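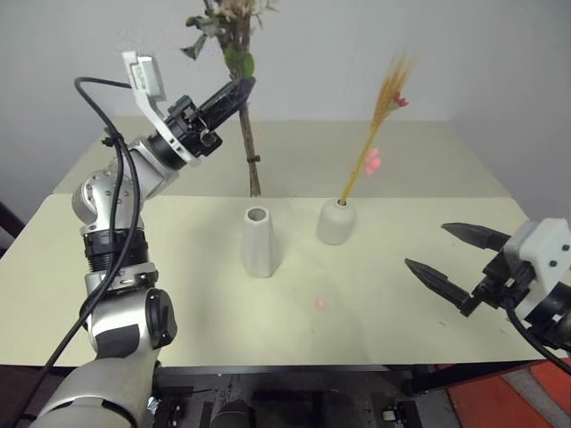
Zofia Wróbel meinte letzte Woche, Venture Debt sei doch einfach ein teurer Bankkredit mit schickem Namen, und warum wir dem eine ganze Sitzung widmen. Gute Frage! Ich habe sie mir aufgehoben, weil ich finde, dass man daran ziemlich viel aufhängen kann.

Gründungsfinanzierung > Skripte > Sitzung 6: Fremdkapital für junge Firmen

Fangen wir mit der normalen Hausbank an. Die will Sicherheiten sehen und einen Cashflow, aus dem der Kredit bedient wird. Eine Softwarefirma im dritten Jahr hat meistens beides nicht (ein paar Laptops zählen leider wenig). Beim Venture Debt schaut der Kreditgeber deshalb vor allem darauf, wer schon investiert ist und wie lange das Geld aus der letzten Runde noch reicht. Er verleiht also ein Stück weit auf das Vertrauen in die nächste Runde – und lässt sich das über den Zins und meist auch über Warrants bezahlen.

Unser Fall für heute ist die Muka GmbH, Terminsoftware für Arztpraxen, 319 zahlende Kunden. Muka hat gerade eine Runde abgeschlossen und überlegt, zusätzlich 400 Tausend Euro Kredit bei Stosine aufzunehmen. Die Eckdaten aus dem Term Sheet:

- Laufzeit 36 Monate, davon die ersten sechs tilgungsfrei
- Zins 11 Prozent pro Jahr, monatlich fällig
- Warrants im Wert von 8 Prozent der Kreditsumme
- Covenant: Kassenbestand nie unter drei Monatsausgaben

Rechnen wir kurz: In der tilgungsfreien Zeit zahlt Muka 22 Tausend Euro Zinsen, das tut noch nicht weh. Danach kommen 30 Tilgungsraten, und bei gleichmäßiger Tilgung sind das gut 13 Tausend Euro im Monat plus Zinsen. Das ist ungefähr ein Entwicklergehalt samt Nebenkosten und noch ein halbes dazu! Die Warrants stehen in keiner Monatsrechnung, kosten die Gründer beim Verkauf aber Anteile. Bitte in der Hausaufgabe nicht vergessen, das ist der häufigste Fehler.

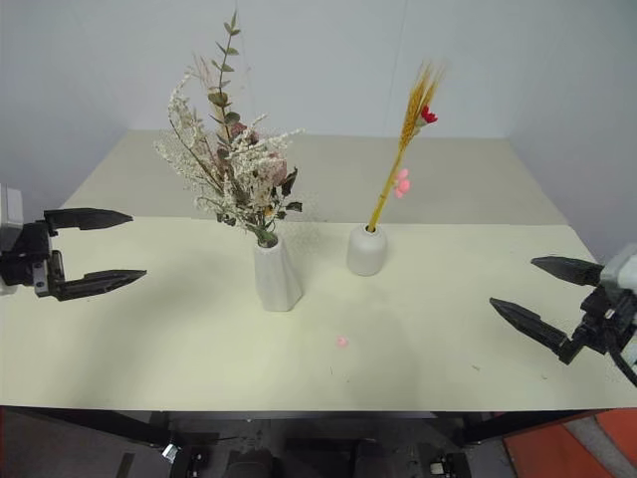

Was der Covenant im Alltag bedeutet

Hier wird es für mich spannend. Reißt Muka die Kassengrenze, darf Stosine je nach Vertrag den Kredit fällig stellen, und zwar genau dann, wenn das Geld sowieso knapp ist. Verhandelt wird deshalb oft über eine Heilungsfrist. Lest dazu bitte Klausel 7 im Mustervertrag und überlegt euch, welche Frist ihr als Gründer fordern würdet.

Verwandte Skripte
Sitzung 4: Wandeldarlehen
Sitzung 5: Cap Table lesen (Fall Bekomside)
Sitzung 7: Umsatzbasierte Finanzierung
Übungsblatt 2 zu Warrants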